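About Us

Hi, and welcome to Petley! We're a small outfit that records people teaching robot arms to do housework, mostly the cloth part of housework, and then we tidy up those recordings so that a learning system can make sense of them. If you landed on this page from the Cada project, you probably know the gist already and can skip down to the bit about visiting. Everyone else, pull up a chair.

I started Petley in the back half of a former carpet showroom on Drelmont Street. The carpet smell has mostly gone. At first I had one arm, one table and a big bag of dish towels, and I spent my evenings steering the arm by hand through the same fold until my shoulders gave up. By the end of the first month I had 373 recordings, and when I sat down to watch them all I threw out more than half (I kept starting with the towel in exactly the same spot, so a system trained on them would have learned that one spot and nothing else). That was a painful weekend, but it's pretty much how we ended up with the way of working we have now.

So what do we do all day? One person sits at the controls and runs the arm through a task: pick up a shirt by the shoulder, open out a pillowcase, drag a napkin to the corner of the table. Someone else resets the cloth between runs, and resetting is a skill of its own! You want a crumple that looks like something a person would really leave on a chair, and then you want a different one, and then another. After each run the operator types a short note in ordinary words, something like "lost the hem, went back for it." We keep the runs where things go a bit wrong and get put right again. Clean ones are nice to watch, but a robot that has only ever seen clean ones gets stuck the first time a sleeve slips.

Every run is saved with the arm's movements, the gripper's opening and closing, and the video, all lined up on the same clock. Then it goes to review. Two of us watch it separately and mark where each step begins and ends, and if our marks don't agree we argue it out over coffee. I love that part more than I should.

We have 3 stations running these days, and we collect roughly 700 runs in a good week. The Barreto set, our biggest so far, came to 3000 finished runs when we closed it in July, all of it clothing and household linen. It covers plain fabrics and patterned ones, stiff and floppy, new and worn thin. Stripes and checks get a lot of table time here. They bend with the cloth, so they're handy for a system that is trying to work out where a fold goes, and they can also fool it when the lines pile up on each other. We want plenty of both in there.

Folks often ask if we build the robots. We don't, we buy the arms and make small repairs, and the training of the models happens at our clients' end. What we sell is the examples and the notes that go with them. Keeping it that narrow suits us fine, and it means we can be really picky.

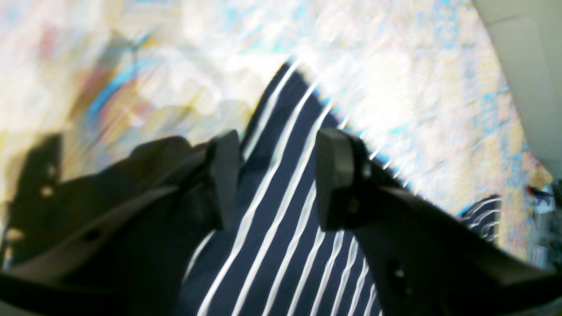 How many examples does a robot need before it can fold a shirt?

It depends mostly on how different the shirts are. For one shirt laid out the same way every time, a few dozen good runs may get you somewhere. For any shirt in any heap you want hundreds at the very least, with lots of variety in the starting positions, and adding new fabrics usually helps more than repeating the old ones.

If you'd like to come and see us, we open the doors to visitors most afternoons, and you're welcome to take a turn at the controls (everybody drops the first sock). School groups are fine too, just write ahead so we can clear some floor space. We also take clothing donations, clean please, any size, and we're short on baby things and heavy sweaters at the moment.

We're looking for two part-time operators as well. You don't need a technical background. Patience and steady hands count for a lot, and you should be okay with doing the same chore many times in slightly different ways. Drop us a line through the contact form and tell us what you're good at.

Page last updated 6 August 2018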